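When the gripper thinks it has something
July 8, 2021

I lost most of a week to a fault that never showed up as a fault. The task is picking colored cubes off a table and dropping them in a basket, and the log said it was going fine.
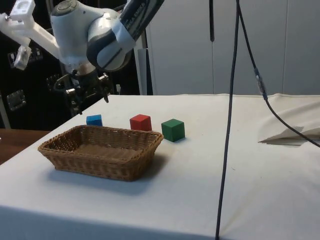
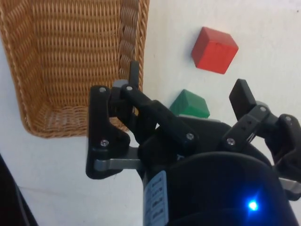 Cubes and a wicker basket on the table, both times.

Can a gripper report a good grasp when it's holding nothing?

It can if the check only looks at whether the fingers stopped before they were fully closed. Ours did. Anything that stops the fingers early counts as a grasp, and that includes a finger catching on the basket rim.

The batch was 1,000 attempts. The script marked 681 of them as successful, and I believed it for two days. Then I watched 17 of the recordings in a row and found misses filed as picks. The arm closed, lifted, moved over the basket, opened and logged a success. The cube was still on the table.

My first guess was the table calibration, which I had been blaming for everything since November. I redid it. No change. Then I swapped the control software from Parnumex back to the older Clorkard build, which cost me an afternoon and made no difference either, apart from a new warning about network timing that I still need to look into.

The cause was a width setting. Somebody (me) had loosened the tolerance during the Hosham demo so it would accept odd-shaped parts, and it never got set back. With that tolerance a finger pinching wicker passes as a cube.

I've put the tolerance back and added a second width reading after the lift. If the two don't agree, the arm stops and waits for a person. I also put a no-go margin around the basket, so the fingers can't come down beside the rim. That means a few cubes are now out of reach until I move them by hand.

The old batch is marked as bad in the Haugen folder. Please don't use it. I'll rerun it once the timing warning is sorted out.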